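Subject: Re: sorting the small wooden blocks
From: Severino Montes
List: Trevico toy-mending list
Date: 2022-10-05

> Does anyone have a good way to keep the little cubes together while
> you sort a mixed box? Mine end up all over the table, and I have
> three more boxes to get through.

I use old dishes. A shallow plate with a raised rim does the job better than a bowl, as you can see every block and get at the ones along the edge. I tried a baking tray in August and went back to plates.
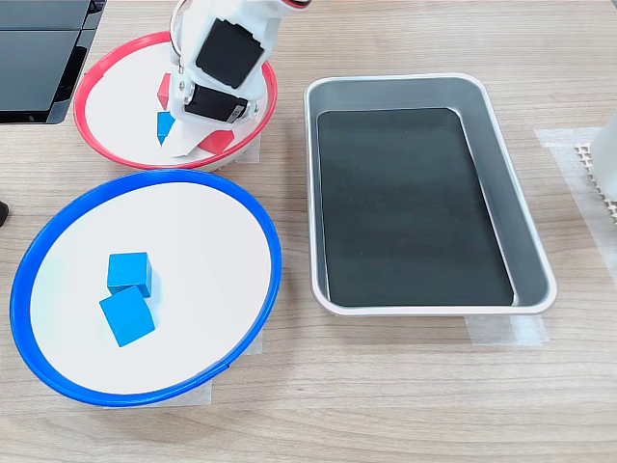
Red and blue can share a plate if you are only pulling out damaged pieces. For making up full sets I give each color its own. The Gresivden box had 40 cubes in it and I did those in one evening.

If a plate slides, put a bit of masking tape under it. Check the corners for splinters and set aside anything that needs sanding. I use 220 grit and don't repaint unless bare wood shows on more than one face.

I have 16 spare blue ones if anybody is short. They are the Pastor size, so measure yours first.

Severino

Filed under: Wooden toys, Sorting and storage

2 comments

lidia_k: Pie tins work too, but they are noisy.

R. Pohl: I could use four of the blue. Will write off list.

Recent threads
Lidano train couplings
Glue for split pegs
Box lids, where to find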